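Accueil | Rencontres | Recettes | Carnet | Contact

Mise à jour : 25/02/2018

Glykeria Katsaros m'avait prévenue au téléphone : « Venez le ventre vide, sinon on ne pourra pas parler sérieusement. » J'ai obéi, évidemment ! Depuis deux ans elle tient Duken, une table d'hôtes de poche au-dessus d'une mercerie, et elle y sert surtout des soupes et des légumes secs (oui, des pois chiches, et on en redemande).

Elle a appris chez sa tante, dans l'arrière-salle du café Vlachopoulos. « On mettait les haricots à tremper le soir, et le matin ma tante goûtait l'eau, elle faisait la grimace, elle la jetait. Je n'ai jamais compris ce qu'elle cherchait, mais je goûte aussi ! » Avant ça, elle était comptable, et elle en parle sans aucune rancune. Elle a gardé le goût des cahiers : le sien contient 1128 recettes, dont une bonne partie, dit-elle en riant, sont la même soupe avec un autre nom. 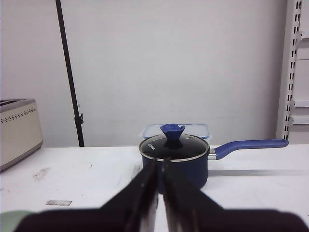
Je lui demande ce qui rate le plus souvent chez les gens. « Le feu. Ils ont faim, ils montent le feu, et les lentilles éclatent. Moi je lance la cuisson et je vais lire le journal. » Et le sel ? Là, elle lève les yeux au ciel. Elle sale à la fin, son associé Gervásio Barbosa sale au début, et ils se disputent là-dessus depuis l'ouverture. « Il a tort, mais il fait très bien le pain », concède-t-elle.

En octobre, ils ont cuisiné pour la fête du quartier et il a fallu refaire une marmite en pleine soirée. Elle en garde un souvenir ravi, et mal au dos. Un livre, peut-être ? « Si Gervásio écrit le chapitre sur le sel, non. » Je suis repartie avec un bocal de pois chiches au citron, fini le soir même devant l'évier.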